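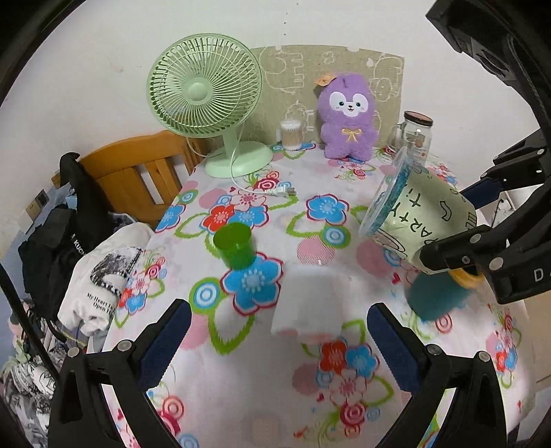
*Table clearing, two grippers. The paper bucket is the one being held.*

## Can anything clear a table yet?

**gorkden_fan61**

Serious question for the shop floor people, and for whoever here still believes the Kuzmenko brochure. Take the table up top. Fan, cotton swabs, purple plush thing, glass mug jar, green cup, tissue. My kid could clear it in two minutes if threatened. Is there a machine you can buy today that does it alone?

**plaid_torque**

No. Next thread.

**Darnov_Dave_Not**

Slightly longer no. Picking stuff up has been fine for a while. We run a Gotine cell at work that moves 2000 parts a shift and it never complains, which puts it ahead of second shift. But every part is the same part. Swap in a bracket from the other supplier and it stands there like it forgot why it came into the room.

**mopbucket44**

I'll take the other side. Look at the bucket in that photo. Paper, tapered, tipped sideways, clear lid or rim on the wide end, and the gripper has it. Five years ago everybody here swore thin-walled paper was hopeless. I have the posts saved.

**plaid_torque**

One photo of a bucket being held. I've held plenty of things right before I dropped them.

**mopbucket44**

Fair. Still counts as held.

**gorkden_fan61**

The bucket doesn't worry me. The fan cord does. It goes over the base and off across the cloth with the plug lying loose. Grab the fan by the neck and what happens to the cord? Does it know the cord is part of the fan? Mine at home is a Gorkden arm, second hand, and it treats every cable as a personal insult.

**Darnov_Dave_Not**

Cords are bad. I'd worry about the tablecloth more. It's printed with flowers and swirls and dots, and a cheap vision setup will spend its morning trying to pick up a pink circle.

**threadlock_tess**

Tablecloth is easy if you have decent depth. Flat is flat. The tissue is the hard one - barely any height and it's lying right on the cloth. I tested a Darnov hand on tissues and napkins last January. 61 tries, 20 clean picks. The rest were air, or napkin plus tablecloth.

**plaid_torque**

So it clears the table by removing the tablecloth. I've seen waiters fail at that.

**threadlock_tess**

It was faster than the waiters.

**mopbucket44**

20 out of 61 with no tuning is better than I'd have guessed. What pads?

**threadlock_tess**

Stock rubber. Softer ones helped, then wore out. I've got numbers somewhere, will dig.

**gorkden_fan61**

And where does any of it go? Swabs to the bathroom, sure. Where does the plush live? I don't know where ours lives and I pay the mortgage.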